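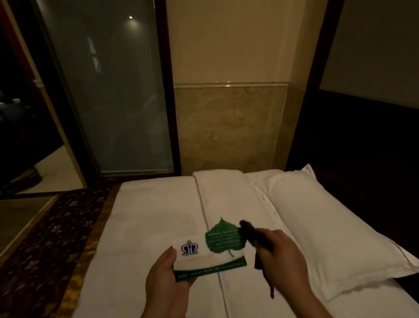 Hotel cards in hand, with the bed made up behind them.

How to clear and reset the nightstand between two hotel beds

Most housekeeping guides, including the one Segers hands out, give this job 10 steps. I doubt anyone follows them. The work is simple, and what goes wrong is usually the order.

Throw away the trash first. Candy wrappers, torn napkins, anything sticky. Then take everything else off the wood: folders, loose cards, the sign holder. Wiping between the items is what people do when they're in a hurry, and it leaves a ring of dirt for the next guest. 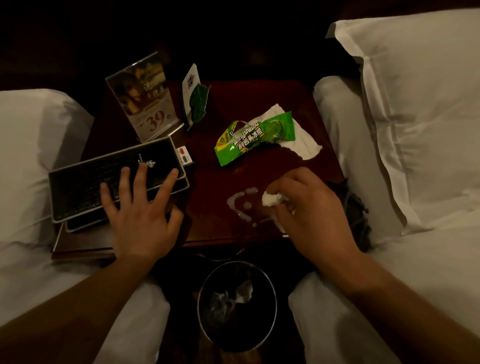

Use a damp cloth on spills, then a dry one. Florian Vasseur swears by polish for dark glossy tops. I don't -- it shows every fingerprint. If a milky streak is still there after 2 passes, add a drop of dish soap and go again.

Sort the paper on the bed, where there's room to spread it out. Larger folder at the bottom, smaller one on top, edges lined up. Look at both sides of each card and toss any that are bent or written on.

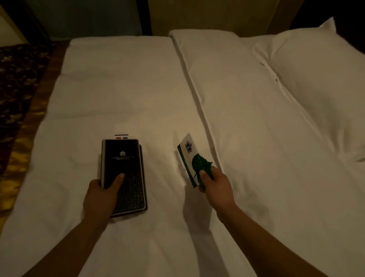

Sorting the folders and cards on the duvet.

Put the sign holder at the back left, facing the beds, and the tent card to its right. The leaf card goes partly in front of the tent card. Some places want the logo left showing, so check before you cover it. 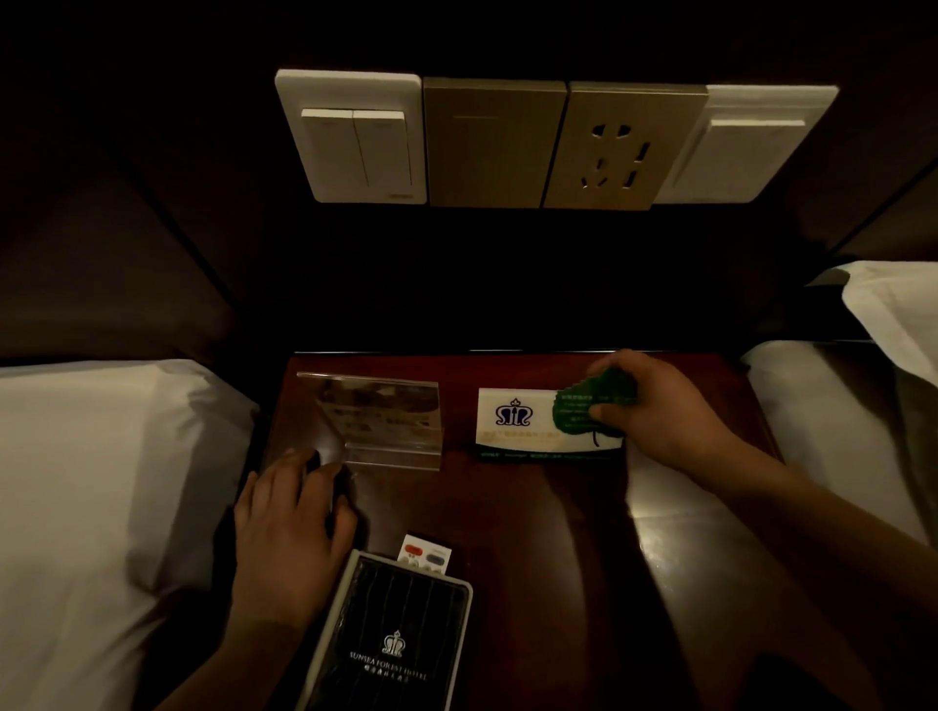

Leaf tag and tent card at the back of the nightstand.

Leave the front half of the top bare. Guests need somewhere to put a phone.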